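Share 0 Comments 0
Search this manual

Section 6. Setting up and checking the table cell

Ziltetti Table Cell, set-up guide. Revised 16/01/2020. Replaces the July printing.

This section covers the arm, the gripper and the wrist camera after the cell has been moved, or after any part of the gripper has been changed. Read Section 5 (power and cabling) first. The pages on the floor-mounted Mudulel cell do not apply.

CAUTION: Keep hands, hair and sleeves away from the gripper whenever the drives are on. The fingers can close without warning during a homing move.

6.1 Before you switch on

1. Press the emergency stop and leave it in.
2. Check that the table is fastened to the rail. Tighten any bolt that turns by hand.
3. Wipe the tabletop with a damp cloth and let it dry. Do not use solvent cleaner. It dulls the surface and leaves a glare that the overhead camera picks up.
4. Run a finger along each arm cable from the base to the wrist. Look for flat spots, nicks and tape that has let go.
5. Lift the cable loop at the wrist. It should move freely and spring back. If it drags on the housing, go to 6.5.

6.2 Homing the arm

1. Clear a space under the gripper.
2. Release the emergency stop and turn on the drives.
3. Select HOME on the controller and hold the enable key until the arm stops.
4. If the controller shows code 204, the arm was outside its start range. Turn the drives off, move the arm by hand toward the middle of its travel, and try again.

Note: Code 321 is a camera time-out. Reseat the camera plug at the wrist before you change anything in the software.

6.3 Reach and view check

Lay out the kitchen set on the table. Exact spacing does not matter, but use light and dark items, and put at least one clear or tinted item where the gripper can get to it. Jog the arm at low speed over the table and save a picture from each camera.
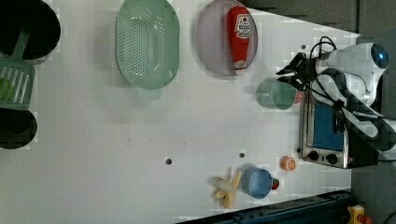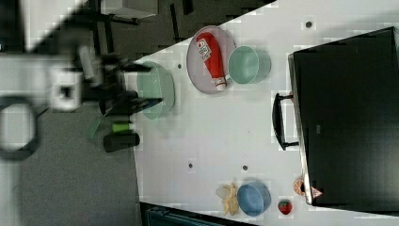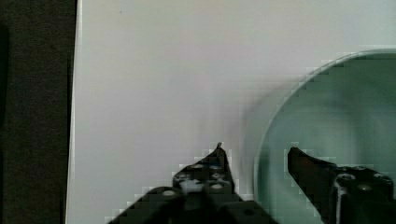
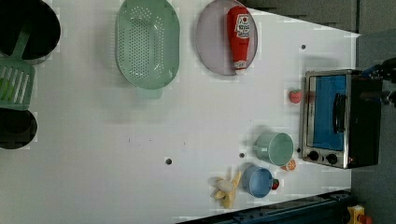
1. Open the saved pictures on the controller and zoom in on the edges of the items. Soft edges on things that were standing still mean a dirty lens or a loose focus ring.
2. Jog the gripper to each corner of the work area in turn. Stop if a cable goes tight.
3. At each corner, turn the wrist through its full range and watch the cable loop.
4. In the wrist view, open and close the fingers. Both fingertips must stay in view for the whole stroke.
5. If one fingertip leaves the view, loosen the two camera bracket screws, turn the bracket a little toward that finger, and tighten again. Repeat step 4.
6. Save the settings under a new name. Do not write over the factory file.

CAUTION: Never adjust the camera bracket with the drives on.

6.4 Gripper care

Check the finger screws every 1,000 cycles. Use the short hex key from the Acharya tool roll and stop when the screw is snug. Replace finger pads in pairs, even if only one looks worn. The part number for the pad set is 1,493.

After fitting new pads, repeat 6.3 from step 4.

6.5 Cable loop drags or catches

1. Emergency stop in, power off at the wall.
2. Undo the upper cable tie only.
3. Feed a little slack up from the base.
4. Fit a new tie, Zarkby soft type. Hard nylon ties cut into the jacket.
5. Home the arm and repeat 6.3, steps 2 and 3.

If the loop still catches, check the colour band on the cable. Grey band cables are the short version and have to be exchanged.

Was this section helpful? 2 comments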